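Pridcombe Table, light oak finish
Sold by Faruvier, Steltport

Most table listings promise a piece that will "transform your space." We doubt it. The Pridcombe is a flat wooden top in a light oak color with the grain left showing, and it comes in 2 lengths. Buy it if you need somewhere to put things down.

Rhona Niven, who buys our tables, turned down 5 samples before this one, mostly over finishes that looked like printed paper. She still thinks the price is a bit high. So do we, and we've told Shaikh, the maker, more than once.

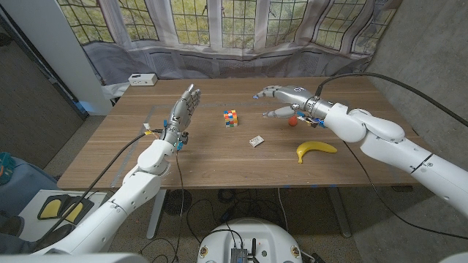
A pale top does have drawbacks. Ink shows. So does coffee, and the care leaflet's advice to "blot gently" is optimistic - use a coaster. On the plus side, small things are easy to spot on it, whether that's a banana or a puzzle cube, and the grain hides crumbs better than plain white does.

Assembly is listed as a one-person job. Niall Imrie tried it alone in our stockroom and then went to get help. Plan on two people.

Delivery: 6 working days inside Steltport, longer elsewhere. The maker says 3. We have yet to see it.
Returns: unassembled only, in the original carton.
Matching bench: promised for October. Ask us again then.

Prices checked August 1, 2023.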